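# Home robot code of practice goes to comment with simulator scores still in it 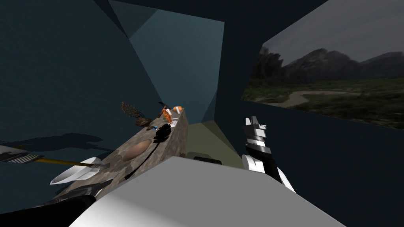
By the Neves newsroom | Wednesday, 8 a.m.

A draft code of practice for household robots opened for comment this week, and it leaves the most argued-over clause where it was. Under the text put out by the trade group Clilora, a maker can meet most of the safety checks for counter work inside a simulator and never set up a real kitchen.

The draft asks for 3000 simulated runs in rooms with a counter and small items left on it. Real-world trials are listed under "further evidence," and the word used there is "may."

Brakent, which sells simulation software and helped write the section, says a rendered room can be rearranged overnight and that a test house can't. Fair enough. But the draft says very little about how close the rendered room has to be to somebody's home. Flat walls and a stone-like counter with a basin set into it would pass. So would a view of mountains out the window. Grease, bad lighting and a drawer that sticks don't come up.

Nor does the draft say who picks the objects. A long-handled tool lying out over the end of a counter is a decent test of whether an arm knows what it might knock off. Under the current wording, the maker could take it out and run the set again, and the report wouldn't have to mention it.

Sostska, a small testing lab, wants failed runs published along with the passes, and wants the room files handed over so others can repeat the work. Clilora's cover note calls that "a matter for a later edition." The same phrase was used for the last edition, in January.

Comments close in five weeks. The code is voluntary, though stores have started asking suppliers whether they follow it.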